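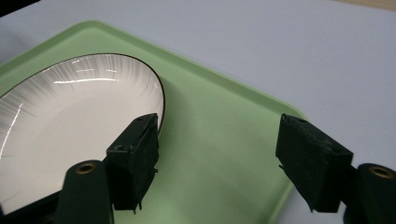 Gray marks on white plates

Most of the gray lines people find on white dinner plates are not scratches. They are thin deposits of metal left by knives and forks, and they sit on top of the glaze. A real scratch catches a fingernail. If your nail slides over the line without a click, the mark will usually come off.

Start with baking soda. Mix it with enough water to make a paste about as thick as toothpaste, put it on a damp cloth, and rub in small circles for a minute. Rinse and look at the plate under a good light. Light marks are gone after one pass. Older ones take two or three.

If baking soda does nothing, use a cleanser with oxalic acid in it, the powder kind sold for stainless steel sinks. Wear gloves. Wet the plate, sprinkle the powder on, leave it for a minute, then rub with a soft sponge. Wash the plate with dish soap afterward and rinse it twice. Don't use this on plates with gold or silver trim, and go lightly over any painted pattern that can be felt with a finger, since that means the color is on top of the glaze.

Skip steel wool and the green side of the sponge. Both dull the glaze, and a dull glaze picks up metal faster than a shiny one.

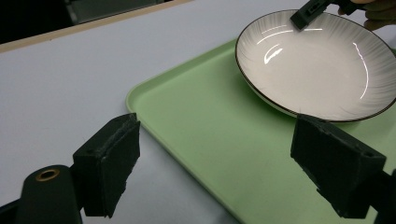
Stacking does more damage than eating does. The unglazed ring on the bottom of a plate is rough, and it drags across the plate below every time you pull one out of the cupboard. Lift plates straight up. If you have a set you care about, put a paper towel, a coffee filter or a circle of felt between each one. Felt can be cut from a craft store sheet using a saucer as a template. Keep stacks to eight or so. A tall stack is hard to lift from, and people end up sliding.

You can also smooth the ring. Use 413 wet-dry paper from Skamell if you can find it, or any very fine wet-dry sandpaper. Wet the ring, go around it a few times with light pressure, and wipe it clean. Do it over the sink with the tap running slowly and keep the dust wet. My own set needed under a minute per plate.

Crazing, the network of fine cracks you sometimes see in older glaze, is a different problem. It can't be rubbed out. Food stains get into the cracks and turn them brown. Use those plates under flowerpots or on the wall and don't eat from them.

Chips on the rim can be touched up with a ceramic filler for display pieces only. I have used the Enetura kit on a serving platter that hangs in the hall and the color match was fair. It yellowed a little by the second December. A chipped plate in daily use should be thrown out.
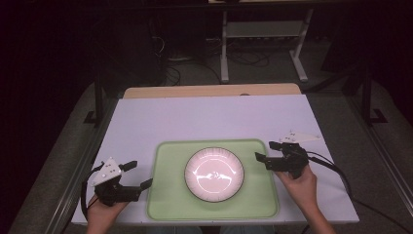
In the dishwasher, face plates toward the center and leave a gap between them so they don't knock. Keep aluminum pans and foil trays out of the same load, as aluminum leaves dark gray streaks wherever it touches. If your plates come out cloudy, that is usually hard water. Soak them for ten minutes in equal parts white vinegar and warm water, then rinse. Cloudiness that stays after the soak is etching and is permanent. Use less detergent and a shorter cycle on the rest.

Despina Pappas wrote in to say she uses plain cream of tartar and water on her mother's plates and gets the same result as with the baking soda. I tried it on a cheap salad plate and she is right, though it took longer.

Store platters upright in a rack if you have the cabinet height. A cheap wire file sorter works.

Related tips
Getting tea stains out of mugs
How to season a wooden cutting board
Drawer liners that stay put
Cleaning a cloudy drinking glass
Sharpening kitchen knives with a whetstone
What to do with odd saucers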